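In defence of the loud wall

I grew up in a beige house. Beige carpet, beige blinds, a beige lounge that stuck to the backs of your legs in summer, and walls in a colour the tin called Harvest but which my brother and I called porridge. My parents rented it for years and then, when they finally bought it, they painted the whole place again in exactly the same colour. For resale, Dad said. They're still living there!

So I come to the subject of patterned walls with a bit of baggage, I'll admit that up front. But I do think we've let real estate agents decorate our homes for long enough. Every second house I walk through (I'm a terrible sticky-beak, I'll go to any open home within walking distance) has been done out for some future buyer who might be frightened by a flower. You live in the thing for ten or fifteen years, you eat your toast in it every morning, and all that time you're minding it for a stranger.

My own conversion came in November a few years back, when I papered the downstairs loo. Big green parrots, far too big for the room, and I bought the paper from a bloke called Fouad Khalaf who was clearing out his shed and wanted 37 dollars for the lot. I hung it badly. There's a parrot behind the door whose head doesn't meet his neck, and I've grown very fond of him. Visitors go in there polite and come out talking. I've had the same bathroom conversation with my neighbours, my boss and a man who came to read the meter, and I never once had a conversation about porridge.

The argument I always get is that you'll tire of it. Well, maybe! I tired of beige when I was nine and had to put up with it until I left for uni. A roll of paper comes off with warm water, a scraper and a bad Saturday mood, and then you can have something else. People will happily spend 800 dollars on a rug they're scared to walk on, then go to water over a feature wall that cost less than their shoes.

And don't tell me pattern has to be tasteful, either. Tasteful is how you end up with one grey fern in a grey hallway. I want animal prints, I want stripes, I want the kind of pink you'd have picked at seven years old before anyone told you it was a bit much. I want more than one wall of it too, because the single feature wall has always struck me as a person wearing one earring and hoping you won't mention it. If you love a print, go right round the corner with it and keep going. Put it next to something it has no business being next to, a dark marbled surface, say, and see whether they get along. They often do.
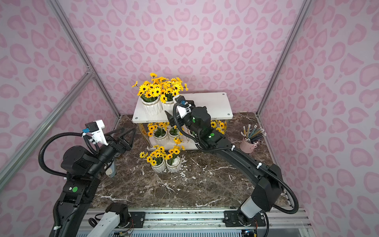
Paora Kereama wrote in to say that's all very well for people who own their walls, but renters lose their bond over a picture hook, and could I please do the next one on curtains.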